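Benside Adult Reading Program
Progress report to the Grandach Fund, second reporting period
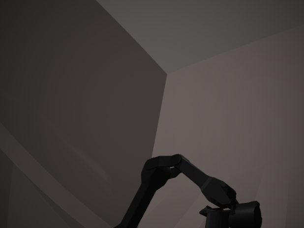
Enrollment at the close of the period stood at 202 learners, against a target for the full grant year of 300. The first reporting period was devoted mainly to hiring and to placement testing, and the program therefore entered February with a waiting list. That list has now been cleared for the evening groups. A short list remains for the morning groups at Stindska, where two tutors left at the end of the winter term and one position is still open.

Attendance

Attendance in the evening groups held steady through the period. Morning attendance fell during the weeks when the Stindska bus route was diverted, and it recovered only in part after regular service resumed. Program staff telephoned each learner who had missed three sessions in a row. Several asked to move to a later start, and a 10:30 a.m. group was opened in response.

Instruction and materials

The Qaisi workbook series replaced the older photocopied packets at both sites. Tutors report that the first two levels suit most new learners well. Level three moves quickly from short notices to full-page articles, and tutors have been adding their own practice sheets between units four and five. We intend to collect these sheets and issue them as a supplement before the fall term.

Of the learners tested at mid-year, 105 moved up at least one reading level. Writing results are weaker. The placement test gives little weight to writing, and some learners were placed in groups where the written work was beyond them. A short writing sample has been added to the intake interview.

Budget

Spending is in line with the approved budget except in two areas. Tutor wages are below plan on account of the vacancy at Stindska. Printing costs exceeded plan by $2,000 — the result of a second workbook order placed at the higher small-quantity rate. We request approval to cover this amount from the unspent wage line. No increase in the total award is sought.

Next period

The program will fill the open tutor position, complete the level three supplement, and begin the family reading sessions described in the original proposal. Room arrangements for those sessions at Benside are still under discussion, and the start may move from September to October.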